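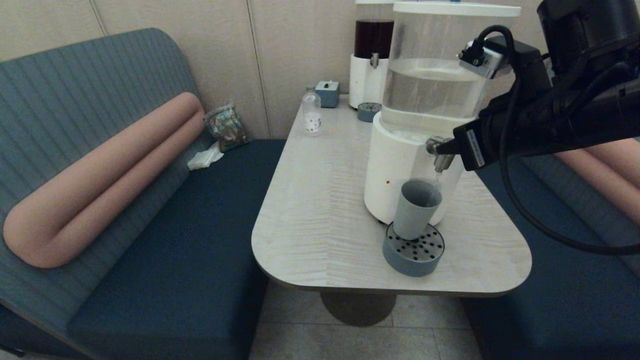

水くみ係がいなくなった休憩室で

うちの職場の休憩室で、ロボットアームが給水タンクの蛇口を担当するようになって2か月になります。導入前に社内で回ってきたアンケートでは、賛成が52人、よく分からないが8人。私は「よく分からない」に丸をつけた側です(だって、水くらい自分でくめるじゃないですか!)。

ところが、使い始めたら気になったのは水のことより人のことでした。これまでお昼前になると、手の空いた人がなんとなくみんなの分をくんでいたんですよね。同僚のイェソさんなんて、くみながら午後の段取りをほとんど決めてしまう人で、私もコップを受け取るついでに相談していました。あの立ち話、議事録には残らないけれど、けっこう大事な仕事だったと思うんです。

いいこともあります。新人が「お茶くみ」を空気で押しつけられなくなった。これは本当に大きい! アルダナさんは入社したてのころ、あれが毎日気が重かったそうで、そう聞くと昔のほうがよかったなんて軽々しく言えません。

だから私は、アームはこのままでいいと思っています。ただ、浮いた時間を全部デスクに戻すのはちょっと待ってほしい。1月の面談で、昼前に席を立ってしゃべる時間を勤務のうちに入れてくださいと頼むつもりです。ソファもあることですし、段取りの相談なら座ってやったほうが腰にもいいですしね。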